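Section 4: Setting up the peg board

This section covers laying out the white peg board, placing the blue parts and checking the fit before a session. It applies to the Tokik board with the raised plates. If you have the older flat board, use the sheet that came in the box, as the outlines are in different positions.

Before you start

You will need:

- the white board
- the raised plates, small and large
- the bag of blue parts (pegs, cylinders and the gear)
- the textured mat
- a soft cloth
- a hex key, 3 mm
- the parts list from the inside of the lid

Check the blue parts against the parts list. Spares are sold in bags through Filterent and are moulded in the same colour. Do not mix spares from the Numach set with these, even though they look alike. The Numach pegs are slightly thicker at the base and will mark the edges of the slots.

4.1 Preparing the table

1. Clear a space at least 300 mm deeper than the board, so that the parts tray can sit in front of it or to one side.

2. Wipe the tabletop and let it dry.

3. Lay the mat flat, textured side up. If it has been stored rolled, turn it over and leave it under a couple of heavy books overnight. A mat that lifts at the corners will tip the board.

4. Brush any crumbs or grit off the mat. Grit under the board is the usual cause of rocking.

Note: A dark mat is easier to work on than a pale one. The white board shows up clearly against it and a dropped peg is quicker to find.

4.2 Positioning the board

1. Place the board on the mat with the printed side facing up.

2. Turn the board so that the small plate position is at the far left and the larger plate position is at the far right.

3. Press on each corner in turn. If the board rocks, lift it and clean underneath.

4. Slide the board back until you can reach the far plates without leaning on the near edge.

Caution: Do not drag the board across the mat once the parts are on it. Standing pegs fall over easily and the smaller ones roll.

4.3 Fitting the raised plates

The plates are held from below by two screws each. Fit them before any blue parts go on.

1. Hold the small plate over its position with the slot outlines uppermost. The two narrow outlines should both be visible from where you will be working.

2. Start both screws by hand from the underside, then tighten with the hex key. Stop when the plate no longer moves. Over-tightening will bow the plate and close up the slots.

3. Repeat for the larger plate.

4. Run a fingertip along the plate edges. If you feel a burr, take it off with fine paper before going further.

Note: The circle outlines printed on the board itself are for placing parts only. There is nothing to screw down there. The thin small circle and the larger, fainter one are easily lost under bright light, so tilt the lamp away if you can't make them out.

4.4 Placing the blue parts

Parts go on from the back of the board to the front. Working in this order keeps your sleeves clear of anything already standing.

1. Set the gear near the top centre with its post pointing up. It should sit flat. If it wobbles, check the underside for moulding flash.

2. Stand a short cylinder on the larger plate, a little to the left of centre.

3. Stand a peg on the small plate beside the right-hand slot. Leave the slot itself empty at this stage.

4. Stand the remaining pegs you need at their start positions.

5. Look across the board from table height. Any peg that leans should be lifted and set down again. Don't push it upright from the side.

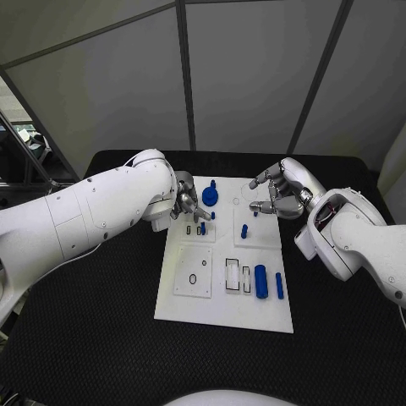 4.5 Checking the fit

1. Pick up one peg by the top third, between thumb and index finger.

2. Lower it straight down into its slot. It should go in under light pressure and stop when it reaches the bottom.

3. Draw it out again the same way. Twisting a peg in a slot wears the corners.

4. Try each of the other pegs in turn, then return them all to their start positions.

If a peg is tight, the plate screws are probably too firm. Back each one off by a quarter turn and try again. If it is loose enough to lean in the slot, check that it came from the right bag.

Caution: Do not use oil, wax or spray polish on the pegs or slots. Polish leaves a film that collects dust and makes the plates slippery.

4.6 Packing away

1. Lift the blue parts off and count them into the bag.

2. Leave the plates fitted unless the board is going back in its box.

3. Wipe the board with a dry cloth. For pen marks, use a barely damp cloth and keep it off the printed outlines.

4. Store the board flat. Boards stood on edge in a warm cupboard can warp over a summer.

Replacement plates and screws are listed in Section 7. This section was last revised on 21st January and replaces the November version, in which the plate positions in 4.2 were the wrong way round.

Comments

boardroom_bev
Step 4.1.3 saved my mat. I'd been trying to flatten it with an iron on low, which I don't recommend to anyone.

t.h.
Is the hex key meant to be in the box? Mine had the screws but no key. A 3 mm one from the bike toolkit did the job.

Kestrel44
We have the Vasić board as well and the small plate screws are a different length, so label them if you own both. I stripped one thread finding that out.

Related pages

Section 3: Unpacking and parts list
Section 5: Timed layouts
Section 7: Spares and replacement plates
Storing moulded parts in hot weather
Which mat fits which board?

This site uses cookies to remember your language and region. By continuing to browse you agree to our cookie policy. Accept | Manage settings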